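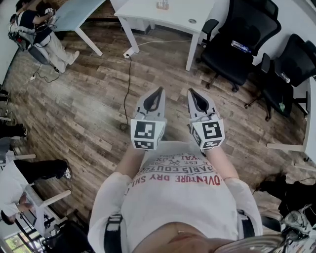 Figure 3. Floor zone between the desks, shared office. Black power cable out on the open planks; thin white cable running toward the mesh chairs.

4.2 Cables on the floor

Most of what people told us about tidying was about desktops. Mugs, paper, who owns the stapler. The floor came up late in the interviews and then it came up a lot. So a section on it, short, with the caveat that we did not plan for floors at all and the coding sheet had no column for them until July.

Figure 3 gives the kind of layout we mean. White desk, outlet box at the base of one leg, black cable leaving the box and wandering out over the wood-look floor. The white cable leaves the same outlet and goes the other way, along the floor toward the chairs. Under the seated person at the blue-gray desk, a tangle of black cables and a small white power strip. Desktop in the same view: one small clear object near the back edge of the white desk. By our desktop score (Section 3.1) that desk is close to perfect. The score says nothing about what is going on at ankle height, and we think this is a real weakness in it.

We sorted floor cables into 3 groups. Parked — coiled or bunched under a desk, inside the footprint of the furniture. Crossing — lying over open floor where a person or a chair could go. Edge — following a wall, a desk leg or some other line. The tangle in Figure 3 is parked. The black cable is crossing. We argued over the white one and in the end coded it as crossing too, as it heads for the chairs and has no line to follow. Marleny Carhuamaca, who did the second coding pass, would have liked a fourth group for cables that start as edge and give up halfway. Fair point. Left for later work.

Parked cables were the ones people apologized for. Crossing cables they mostly did not mention unless asked. At the Pernham site one respondent called the pile under her desk "a disgrace" and had a long lead stretched over the walkway behind her which she described as "just for now." Same thing at Ondholm, nearly word for word. It looks as if mess is judged by how knotted it is and much less by where it lies. A single cable on a bare floor reads as temporary, even when it has been there for weeks (two of the Ondholm leads were in the same position on every visit).

Chairs matter here more than we expected. Rolling chairs drift. They get pushed back, turned, borrowed by the next desk, and every move changes what counts as open floor. Respondents with rolling chairs talked about wheels catching on leads; those with fixed chairs talked about feet. Chairs also get used as shelves, and a thing left on a seat tends to keep the chair where it is. In Figure 3 the nearer mesh chair has a blue-and-white item on its seat, and there is a small green item on the floor near the base of the farther one. We coded both as "displaced items" but the seat and the floor are probably different enough to seperate next time. People went back for things on seats. Things on the floor stayed down.

A note on fixed features. The white desk has a grommet hole near its front right. Holes of this sort are meant for leads, and in the interviews hardly anyone brought them up. Where the outlet sits low, at the foot of a leg, the short way is over the floor, and the short way usually wins. Under-desk trays did better at the Pernham site, mostly becuase they were there before the people were. Trays added later stayed empty or filled up with adapters no one could name.

Limits. Floor coding was done by two people only. Visits were in working hours, so end-of-day clearing is not covered. And we never asked who had put a cable where it was, a question we should have had from the start — it is in the revised guide (Appendix B).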